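The Clastau cell at Wandcombe has one arm, one gripper and one job: pick up a marker, put it in a cup. The technician who looks after it asked to stay unnamed, "because my mother thinks I work on rockets."

Mornings start with the fingers. The pads get wiped, the linkage bolts get checked with a driver, and the gripper is opened and closed 30 times with nothing in it. "It looks like a crab doing warm-ups," the technician said. "I've stopped watching. I listen for a click that shouldn't be there."

Then comes the model. Every change to the grip is tried in simulation first, over 1000 runs, before the real arm is allowed near a pen. Grip height matters most. Hold the barrel near the top and the marker can swing; hold it low and the fingers meet the rim of the cup. "We've bought a lot of cups," the technician said.

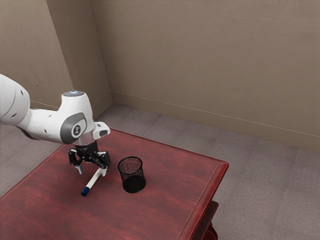 Oyelaran would rather they spent less time on the model and more on the pads, which wear on one side first and throw the angle off by 2 degrees long before any alarm notices. A simulated pad, the argument goes, never gets old.

The technician has heard this before – usually at lunch – and half agrees. Pads are now swapped every 2 months, with the old pair kept in a drawer marked Rondbridge, after the supplier who promised they'd last a year.

And when a swap goes wrong? "You put the left one on the right, you run it, you say a word, you take it off again." The recalibration afterward eats most of a morning. The technician brings a sandwich.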